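May
By the Omport Housing Desk

Residents of apartment buildings in central Omport will be asked to clear their balconies this summer as the town begins a safety check of railings and slabs along its main streets. The program covers 227 buildings and will be carried out by the inspection firm Brular under a contract approved by the town council this spring.

The work follows a change in local building rules that took effect in January. Owners of buildings with three or more floors must now have any balcony over a public sidewalk examined every 10 years. Until now, checks were required only when a building was sold or renovated.

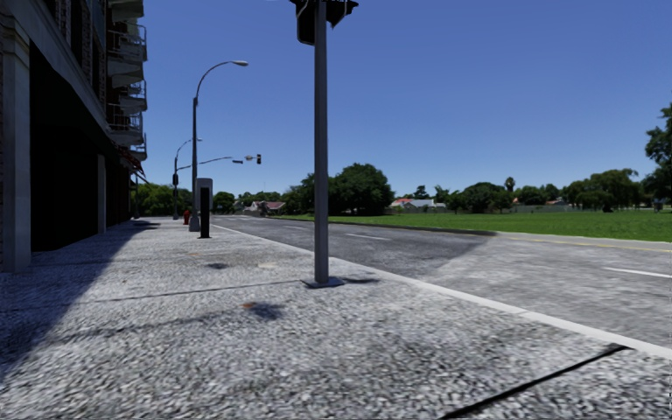

Inspectors will look at the fixing points of railings, the underside of slabs, and the drainage of each balcony. Most visits are expected to take less than a morning. Residents do not need to be at home unless the balcony can be reached only through their apartment, in which case they will receive a letter with a choice of times.

The town will pay for the first inspection. Repairs remain the duty of the owner, although grants of up to $2,000 per building are available through the Noltidon Fund for work started before the end of next year. The council has received 420 requests for application forms so far.

Short sections of sidewalk may be closed while crews are at work – notices will be posted at least 3 days in advance. Shops will stay open, and access to building entrances will be kept at all times.

The first visits are planned for the Hrnčiar district, where many of the oldest apartment buildings stand. Streets near the train station will follow in the fall. A full list of addresses is available at the town hall information desk, which is open until 4 p.m. Owners who have had a balcony inspected in the past two years may send in the report and ask to be removed from the list.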